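Arnine Learning Center, Uvthorpe
Workplace Skills Certificate
Course 166: Care and Organization of Shared Work Surfaces
Handout 2: The Table, Its Finish, and the Small Items Kept on It

Purpose of this handout

This handout supports the second session of the course. Participants should read it before attending and bring it with them. The first part deals with wooden and wood-finished tabletops. The second part deals with pens, pencil cases and similar small items, and with the order in which a table is cleared and reset. The practical exercise is described at the end and is completed in Room 19 of the Bristham Building.

Part A. Reading the surface

A tabletop should be looked at before it is cleaned. Participants are often inclined to reach for a cloth first, and in doing so they remove or spread the evidence that would have told them which method to use. Stand at the long side of the table and look across the surface at a low angle, then move to the short side and look again. Marks that cannot be seen from directly above may be plain when the light falls across them.

Note the direction of the grain. On pale wood the lines may be faint, and they seldom run straight for the full length of the top. Where the grain bends or arches, follow its general direction and do not attempt to trace each curve. Wiping is done with the grain. On a surface with no visible grain, wipe parallel to the long edge.
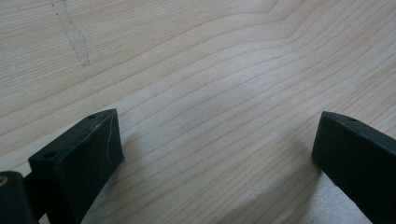

A whitish mark on a pale finish may have more than one cause. The three recognized in this course are residue, scuffing and wear. Residue lies on top of the finish and includes dried cleaning product, adhesive from tape or labels, and correction fluid. Scuffing is a disturbance of the finish itself, usually shallow. Wear is the gradual loss of the finish. It is most common near edges and at places where people rest their forearms.

The following test is used to tell them apart.

1. Pass a clean, dry fingertip lightly across the mark. Residue may feel raised or slightly rough.
2. Wipe once with a dry microfiber cloth, with the grain.
3. Wipe once with a cloth that has been dampened with water and wrung out fully. Dry at once with a second cloth.
4. Wait until the area is completely dry before judging the result. Damp wood looks darker, and a mark that seems to have gone will often return.

If the mark is reduced, treat it as residue and repeat steps 3 and 4. If it is unchanged after two attempts, stop. Enter it on the Surface Record as "scuff or wear, not determined" and leave the decision on repair to the building office. Scouring pads, powdered cleansers and metal scrapers are not to be used on any table in the Center. Plastic scrapers may be used on adhesive only, held nearly flat.

Dark specks beside a pale mark should be recorded separately. They may be dirt held in a rough area of the finish and may need a soft brush.

Part B. Fittings

Many worktables have a cable opening, or grommet, set into the top and closed with a cap. Dust and eraser crumbs collect around its rim. Clean the rim with a dry brush, working outward. Do not spray liquid near the opening. Caps are left in place unless a cable is in use.

Clips attached to a table edge are left where they are during cleaning. Wipe up to the clip on either side, and note on the Surface Record if one is loose.

Part C. Small items

Items left on a table are placed in one of two groups: those that belong to the table and those that belong to a person. A pencil case is always treated as personal property. It is not opened, even when loose pens beside it seem to belong inside. Loose items lying next to a case are kept with it.
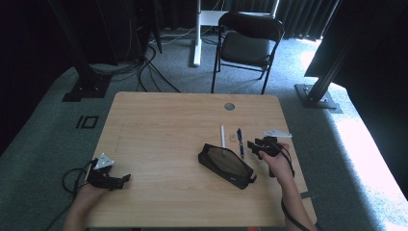
Capped and retractable pens should be checked before they are moved. An open marker laid against fabric or bare wood can leave a stain that the damp cloth will only spread – close it first, then lift it clear of the surface. Very small items such as erasers and pen caps are easily swept to the floor with the crumbs and should be picked up by hand.

When the table is to be wiped in full, move personal items together to one end, clean the free area, let it dry, and then move them back to complete the rest. Items are returned to the place in which they were found. Zipper pulls and metal clips should not be dragged across the finish.

Part D. Practical exercise

Participants work in pairs at one table. Each pair completes a Surface Record (Form 303), carries out the fingertip and cloth test on one mark, and clears and resets the small items provided. Cloths and brushes are supplied by Escobedo Supply and are kept in the cabinet by the door. Used cloths go in the lidded bin.

Completed forms are handed in at the end of the session. Participants who miss the exercise may complete it in May, by arrangement with the course office.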